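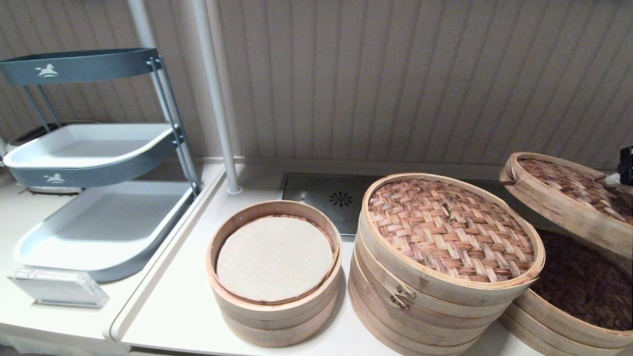

The Medstead counter set is made for breakfast rooms, canteens and small hotels that want to serve steamed food from the same place where it is kept warm. It consists of bamboo steamers, a tiered tray rack and the small parts which go with them. Many of our customers begin with one steamer and add others later. On a long white counter you can put an open steamer with a round liner paper next to a tall stack closed by a woven lid, and the tray rack can stand at the side for bread or fruit. All parts are sold separately.

Bamboo steamers

The tiers are made of bamboo bands and they stack on each other. Please order the lid together with the first tier, because bamboo has small differences from one season to another. Liner papers come in packs of 100. Before the first use, rinse the steamer with clean water and steam it empty once, then let it dry in a place with air. Do not put it in the dishwasher.

Trays and signs

The trays lift out for washing. For the front of the tray we can supply a clear acrylic stand with a warning sign. The dark sign 注意高温 小心烫伤 tells guests that the surface is hot and they can burn themselves. It has a hand pictogram, which helps guests who do not read Chinese.

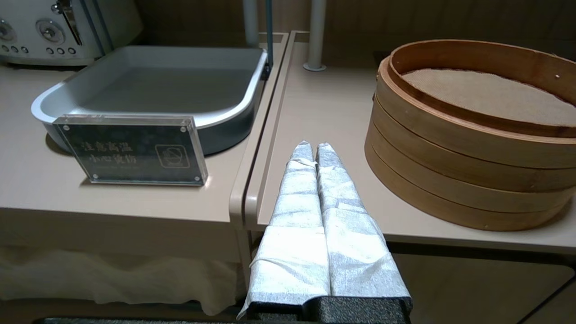
Ordering and delivery

Orders are sent from our store in Cikier. The smallest order is 84 pieces for liner packs and one piece for everything else. If you need spare lids or a different tray depth, please write to Juraj Kubíček and tell him the size of your counter. Old Calico lids do not fit the present tiers. The new price list is valid from April.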